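Lista: compras-equipamento
Assunto: Re: Orçamento para as células de manipulação, segunda ronda
Data: 17 de janeiro de 2025

Respondo por pontos à mensagem anterior, que cito apenas nas partes relevantes.

> Temos cabimento para 2 conjuntos de mãos ou para a renovação
> dos braços, mas não para ambos no mesmo exercício. A proposta
> da Wollik inclui as mãos com revestimento; a da Sleiman só
> cobre pinças e cablagem. Pedia que indicassem o que é mesmo
> necessário para as tarefas do quarto antes de fecharmos o
> caderno de encargos.

As tarefas do quarto são, por ordem de prioridade no plano Dodura: pegar e reposicionar almofadas, alisar o lençol, abrir e fechar portas de armário. As duas primeiras fazem-se com pinça. Para a terceira preferia a mão de vários dedos, por causa dos puxadores.
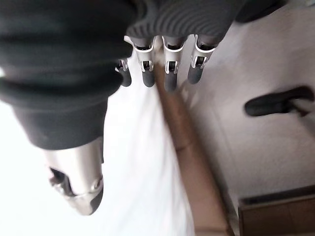 Tempo de leitura: 3 min

Na mão, o que pesa no custo de posse é o revestimento. O tecido canelado cobre o pulso e a palma, e os segmentos metálicos dos dedos ficam à vista, com as aberturas das articulações expostas. Em ambiente doméstico isto significa cotão. A proposta da Wollik trata a capa como consumível, mas não indica o preço unitário nem o prazo de entrega; sem esses dois valores não consigo calcular o custo anual. Peço que a consulta exija, em linha separada, capa, pontas dos dedos e mão de obra de substituição.

> A Miltine propõe um contrato de manutenção único para tudo,
> com 300 horas de assistência. Vale a pena?

Na minha opinião, não. O contrato é fechado por horas e não distingue deslocação de intervenção. No ano passado, a maior parte dos pedidos foi de cablagem e fixações, trabalho que se resolve internamente desde que haja peças em armazém. Prefiro um contrato menor, com resposta garantida em 30 dias para peças de reparação, e um lote inicial de sobresselentes no valor de 3828 euros, já com IVA. A lista detalhada segue na folha de cálculo partilhada, separador "sobresselentes".

> Quanto aos braços, a pergunta é se aguentam mais um ano.

Aguentam, com duas reservas.

A primeira é a cablagem exterior. Os cabos correm ao longo dos braços e formam laços à altura dos pulsos. Numa bancada isto tolera-se. Junto a uma cama, com tecido solto, é um ponto de prisão previsível. A Sleiman orçamenta mangas e guias por braço, com montagem incluída, e eu adjudicava essa linha independentemente do resto.

A segunda é a pega em tecido. Os dedos das pinças são curtos e estreitos, e com uma almofada grande a força concentra-se numa dobra da fronha. Convém pedir dedos intermutáveis, com uma versão de face mais larga, e confirmar no caderno de encargos que a troca se faz sem recalibrar o pulso. 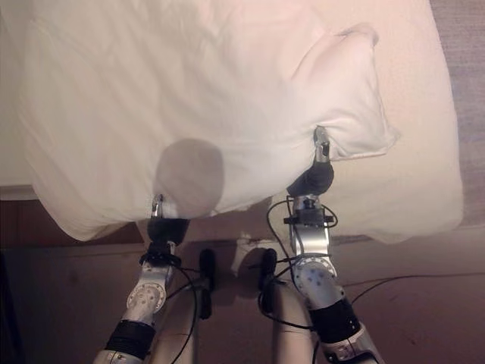
Almofada branca segura pela borda inferior com as duas pinças, sobre a cama.

Para esta configuração de dois braços não vejo argumento técnico para passar já a mãos completas. O acréscimo de custo só se justifica na tarefa dos armários, que no plano Dodura está prevista para julho.

Proposta de calendarização da despesa:

1.º semestre: mangas e guias de cabo (Sleiman), dedos intermutáveis, lote de sobresselentes, contrato de manutenção reduzido.
2.º semestre: um conjunto de mãos (Wollik), condicionado à indicação do preço das capas. O segundo conjunto passa para o exercício seguinte.

> Falta saber se o mobiliário de ensaio entra na mesma rubrica.

Sugiro que não. Cama, roupa de cama e armário são material de ensaio e devem ir a consumíveis e mobiliário, com outro código. Se ficarem na rubrica de equipamento, passam a bens inventariáveis, e cada fronha rasgada obriga a um auto de abate. Convém também prever fronhas em mais do que uma cor e textura. A roupa branca dá pouco contraste às câmaras, e isso afeta a comparação entre séries.

Questões em aberto, a esclarecer com os fornecedores antes do envio da consulta:

- Wollik: preço e prazo das capas; compatibilidade da flange com os pulsos atuais.
- Sleiman: raio mínimo de curvatura dos cabos dentro da manga; peso acrescentado por braço.
- Miltine: possibilidade de contrato sem mínimo de horas.

A flange é a questão mais urgente. Se for preciso adaptador, o peso soma-se ao da mão e a carga útil no pulso tem de ser recalculada, o que pode alterar a escolha do fornecedor. Agradeço que quem tiver a ficha técnica da versão anterior a coloque na pasta da consulta.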